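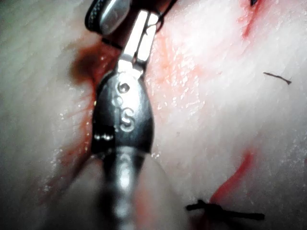

**Suturing practice study: participants wanted**

Plenty of courses promise neater stitching after one weekend. We have sat through a few and would like to see some evidence. The Lekstead skills room is looking for 18 surgical trainees to close incisions with robotic instruments, over and over, while we check whether the practice makes any difference.

The method on trial is the Mullach drill, which its supporters say halves the time taken to place and tie a row of stitches. We doubt it. If you doubt it too, apply. If you swear by it, apply anyway, as we need both.

You will need:

- to be in a surgical training post
- some time on a console already, logged or signed off
- to manage six evening sessions at our Flunside site

You won't need a glowing reference, and please don't send one. A page on what you have done will do.

We pay £282 on completion, plus travel. Drop out halfway and you get £108. There is no certificate. Results will be published in January, including if they are dull.

Apply to the Namboodiri Fund office, Lekstead, quoting reference 2550. Tell us which hand you write with and which evenings you can't do.

Posted 6 July 2023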